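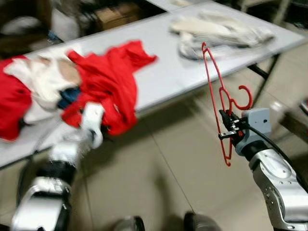 Sorting and Hanging Garments at a Shared Folding Table

Student project report, Clileo Textile Care Workshop
Prepared by Ruoxi Tan and Sihan Cheng
Project supervisor: Chunhua Tan

1. Purpose

The Clileo workshop lends clothing to students for performances and open days. The stock register for February lists 233 garments, most of them plain T-shirts and other tops in a small number of colours. Returned items are brought to a white folding table, sorted by colour and placed on hangers. The project was asked to review this routine and to propose a written procedure for it.

2. Working arrangement

Garments waiting to be hung are placed in a loose pile at one end of the table, and white items are kept apart from red ones wherever space allows. Mixed piles were found to slow the work, as a pale item caught among red cloth was easily overlooked. Plastic hangers are used throughout. They are light and easy to clean, although thin hangers may turn in the hand when a heavier garment is being fitted.

3. Hanging

The shoulders of each garment should be settled on the hanger before the hook is placed over the rail. The rail is a plain metal rod with a shiny finish, and hooks slide along it readily – a convenience when garments must be spaced out. T-shirts in red and in white may share the rail, but sleeves should hang free of the neighbouring item. Hanger colour is not at present matched to garment colour: a white T-shirt may be found on a red hanger and a red one on blue. 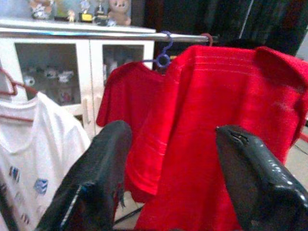

4. Recommendations

The group recommends that hanger colour be used to show garment size, and that no more than 80 garments be accepted for sorting in one session. Ruoxi Yao has prepared a draft label for the rail, and Yichen Tian will revise the stock register to include a size column. The cost of additional hangers is to be agreed with the workshop before the procedure is adopted.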